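Cabine de finition vapeur Prakura 924
Référence constructeur : Plekska 924
Équipement de blanchisserie, gamme collectivités

Présentation

La Prakura 924 est une cabine de finition à la vapeur destinée aux blanchisseries intégrées des établissements de soins, des centres de formation et des services techniques. Elle assure le défroissage et la remise en forme des vêtements de travail suspendus sur cintre, après essorage ou après stockage prolongé. Les articles sont introduits par la porte frontale, exposés à la vapeur dans une enceinte fermée, puis ventilés à l'air chaud avant déchargement.

Chaque cycle admet 20 vêtements. La durée du cycle standard est de 8 minutes, ventilation comprise. Un cycle court, sans injection de vapeur, permet d'aérer des vêtements déjà secs à la sortie du vestiaire.

La cabine remplace le modèle à portes battantes, dont la fabrication a cessé en février. Les cintres et les rails de ce modèle demeurent compatibles. Les filtres ne le sont pas et doivent être commandés sous la nouvelle référence.

Conception

L'enceinte est constituée de panneaux en acier inoxydable assemblés par soudure continue. Les angles intérieurs sont arrondis afin de faciliter l'essuyage et d'éviter l'accumulation de fibres. Le fond présente une légère pente vers une goulotte d'évacuation des condensats, accessible après retrait d'une grille sans outil.

La porte est munie d'un joint en silicone remplaçable et d'un hublot en verre trempé. Son sens d'ouverture est déterminé à la commande. Une inversion ultérieure est possible, mais elle requiert l'intervention d'un technicien agréé et le remplacement du faisceau de la poignée.

Le rail de suspension coulisse vers l'opérateur sur une course de 500 mm. L'accrochage s'effectue ainsi à l'extérieur de l'enceinte, bras à hauteur de poitrine pour un opérateur de taille moyenne. Le rail se verrouille automatiquement en position rentrée et son déverrouillage n'est pas autorisé pendant la phase de vapeur.

Production de vapeur

Deux versions sont proposées. La version autonome intègre un générateur électrique raccordé au réseau d'eau adoucie. La version raccordée utilise la vapeur produite par l'installation centrale de l'établissement et comprend un détendeur, un filtre et un purgeur. Le choix de la version est définitif : la transformation de l'une en l'autre sur site n'est pas prévue.

La qualité de l'eau conditionne directement la longévité du générateur. L'exploitant est tenu de vérifier la dureté de l'eau avant la mise en service et de consigner le résultat dans le carnet d'entretien remis avec l'appareil. L'absence de ce relevé peut entraîner un refus de prise en charge au titre de la garantie.

Commande et programmes

Le tableau de commande est placé à droite de la porte. Il comporte un afficheur, un sélecteur rotatif et un bouton d'arrêt. Les programmes suivants sont enregistrés en usine :

Standard : vapeur et ventilation, pour les tissus en coton et en mélange coton-polyester.
Délicat : vapeur réduite, ventilation prolongée, pour les mailles et les articles à forte teneur en élasthanne.
Épais : seconde injection de vapeur, pour les vestes et les pantalons à renforts.
Aération : ventilation seule.

Les paramètres de chaque programme peuvent être modifiés par le responsable de la blanchisserie au moyen d'un code d'accès. Toute modification est conservée en cas de coupure de courant. Le retour aux réglages d'usine s'effectue depuis le menu de maintenance.

Installation

La cabine doit être posée sur un sol plan, résistant à l'humidité et pourvu d'un siphon. Un dégagement suffisant est à prévoir devant la porte pour la sortie complète du rail, ainsi qu'à l'arrière pour l'accès aux raccordements. L'extraction d'air est reliée à une gaine indépendante. Le raccordement à une gaine commune avec des séchoirs rotatifs est proscrit.

Le plan d'implantation est établi par Fitzsimmons, distributeur de la gamme, à partir des cotes transmises par l'établissement. Il précise la position des arrivées et des évacuations. Les travaux de plomberie, d'électricité et de ventilation restent à la charge du client et doivent être achevés avant la livraison.

La mise en service comprend la vérification des raccordements, l'essai des programmes et la formation des opérateurs. Elle donne lieu à un procès-verbal signé par les deux parties, dont la date constitue le point de départ de la garantie.

Articles admis

La cabine convient aux vêtements professionnels courants : blouses, tuniques, chemises, polos, vestes légères et pantalons. Les articles à manches courtes sont suspendus sur cintre large, col ouvert, de manière que la vapeur circule librement à l'intérieur du vêtement. Les pantalons sont suspendus par la ceinture, sur cintre à pinces, poches vidées.

Les plis marqués sur la poitrine et sur le ventre, fréquents sur les hauts portés en position penchée, relèvent du programme Standard lorsque la composition du tissu le permet. Il convient de lisser ces zones à la main avant la fermeture de la porte. 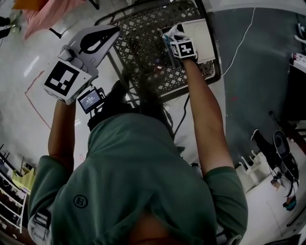
Haut à manches courtes vert foncé, plissé sur la poitrine et le ventre, porté avec un pantalon sombre.

Les logos imprimés ou transférés à chaud doivent faire l'objet d'un essai préalable sur un seul article. Les broderies ne nécessitent pas de précaution particulière. Sont exclus les vêtements enduits, les cuirs, les articles comportant des éléments collés et tout textile dont l'étiquette interdit le traitement à la vapeur. Les sangles, ceintures et accessoires amovibles sont retirés avant le chargement.

Entretien

Le filtre à fibres est nettoyé à la fin de chaque journée d'utilisation, appareil hors tension. La grille de fond est rincée à l'eau claire, sans produit chloré. Le joint de porte est essuyé avec un chiffon humide et contrôlé visuellement. Un joint fendu ou durci est remplacé sans attendre la visite annuelle.

Le détartrage du générateur, sur la version autonome, est signalé par l'afficheur. Il est réalisé exclusivement avec le produit désigné dans la notice. La cabine demeure utilisable en programme Aération jusqu'à l'exécution de l'opération.

Accessoires et pièces

Cintre large en inox, vendu par lot de 20
Cintre à pinces pour pantalon
Filtre à fibres 924
Joint de porte en silicone
Kit de détartrage, version autonome
Chariot de transfert à hauteur du rail

Les pièces détachées sont expédiées depuis le dépôt de Stondthorpe. La commande mentionne la référence de l'appareil et le numéro de série figurant sur la plaque signalétique, à l'intérieur du capot inférieur.

Conditions de fourniture

La Prakura 924 est fournie sur devis. La demande précise la version souhaitée, le sens d'ouverture de la porte et la nature des textiles traités. Les établissements soumis aux règles de la commande publique peuvent obtenir auprès de Fitzsimmons un dossier technique complet, comprenant la déclaration de conformité et la notice d'exploitation en langue française.

La livraison s'entend au pied du bâtiment. La manutention jusqu'au local, la dépose de l'ancien matériel et son évacuation font l'objet d'une ligne distincte du devis.

Fiche mise à jour le 11 juin 2021. Les caractéristiques peuvent être modifiées par le constructeur sans préavis.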